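28 October 2023

Today I went to return the rental car in Minami. I had it for the weekend trip with Miyuki, and I was a little nervous about the fuel, as the contract says the tank must be full.

The gas station near the office was closed, so I drove to the other one, on the Elar road. 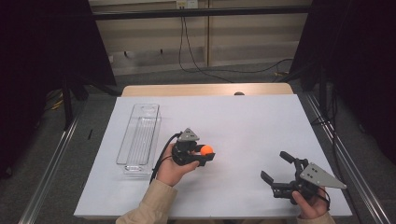
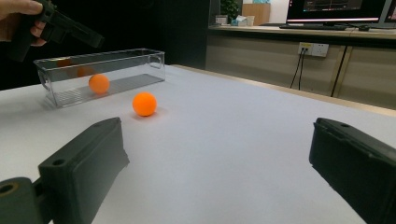
The man at the desk walked slowly around the car with his paper. He found a scratch on the back door, around 18 centimeters long. I told him it was already there, and I showed him the form from the first day, where it was marked with a small cross. He read it two times and then he said it was fine.

They keep a deposit of 80 dollars until the car is checked again in the garage. I also paid 40 for the second driver, although Miyuki drove only one time, from the hotel to the lake. Next time I will put only my name.

I came home by bus with two heavy bags. Tomoyo Miyazaki called in the evening and asked if a van is better for five people. I think yes, but parking it in Atorach will be difficult. I promised to send her the prices tomorrow.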